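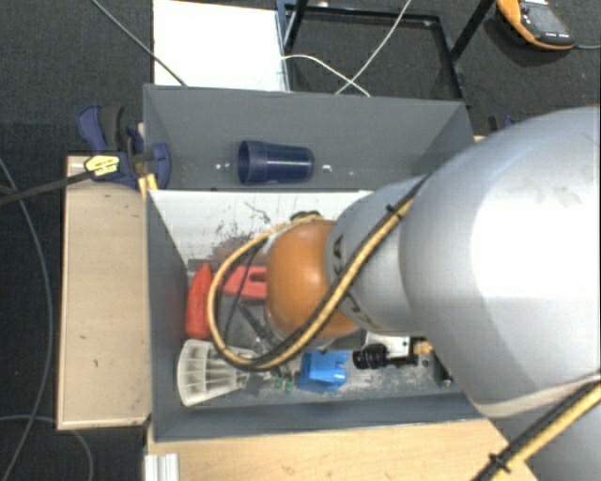

DRENDLEY, December

The automation group at Daltis has finished the first round of a comparison between two grippers for mixed-part bin picking, run on one large arm over a pair of grey open-topped bins.

The round covered 428 pick attempts per gripper. One is a two-finger parallel gripper with replaceable pads, the other a single-cup vacuum unit supplied by Ukow. Each was run with the same controller, the same motion limits and the same camera height. Picks were scored as held, dropped or missed.

Parts were chosen to be awkward. The lower bin holds an assortment that includes a ribbed black cylinder, an off-white fan-shaped plastic piece with open cells, and a bright blue block with angular faces. A dark navy cup lies on its side in the second bin.

According to test lead Ruoxi Jia, the vacuum unit lost most of its picks on ribbed and open-celled parts, where the cup could not seal. The parallel gripper had more trouble close to the slanted walls. "The finger needs clearance on both sides and the wall takes one of them away," she said. "We limited the approach angle after two wall contacts and that cost us reachable parts."

Cable routing also took up time. The cable at the orange joint is left in a wide loop and tied near its upper end. Haruto Ichikawa, who set up the cell, said a shorter loop had pulled tight at the wrist limits during commissioning, and that the present length will stay for the second round. The bins are clamped where they meet.

Cycle time was logged but will not be compared yet. The vacuum unit was run with a settling delay of up to 900 milliseconds, which Jia's group wants to reduce first.

The second round will use 39 part types and add a three-finger gripper. Yiran Ren is rewriting the grasp planner so that wall distance is checked before a candidate is ranked. Results are to be issued as a Daltis test note.

Related items
Ukow revises vacuum cup range
Force limits on shared controllers: a bench check
Ibrahim opens second integration workshop
Camera height and depth error in deep bins

Contact the news desk | © Drendley Automation News | Back to top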